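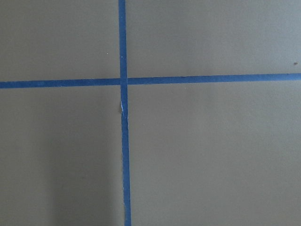 Figure 16. Taped reference cross on the work surface, wrist camera view. Note the damage to the vertical strip below the crossing.

Fault 197: Reference Cross Not Accepted

The Urska controller reports fault 197 when the wrist camera cannot fit two straight lines to the tape. The arm stops and holds position. Lifted tape, a step between segments at the crossing, or a shadow lying over part of the surface can each cause the fault.

CAUTION: The arm stays powered while fault 197 is active. Press the emergency stop before reaching into the work area. Do not clear the fault from the pendant while anyone is inside the guard.

1. Press the emergency stop and wait for the drive lamp to go out.

2. Inspect both strips along their full length. Look for wrinkles, tears and raised edges.

3. Peel off any damaged strip whole. Do not patch over a tear. A second layer changes the edge that the camera reads.

4. Wipe the surface and remove loose debris. Let it dry for 15 minutes.

5. Lay the new strip in a single piece. Blue painter's tape is suitable on matte surfaces.

6. Leave the guard, release the emergency stop and run CHECK CROSS.

NOTE: Controllers with software older than build 1702 do not report this fault. They continue with the last stored position, and the gripper may strike the surface. Update the software before using a taped cross.

If fault 197 returns after the tape is replaced, see Camera Mount Alignment.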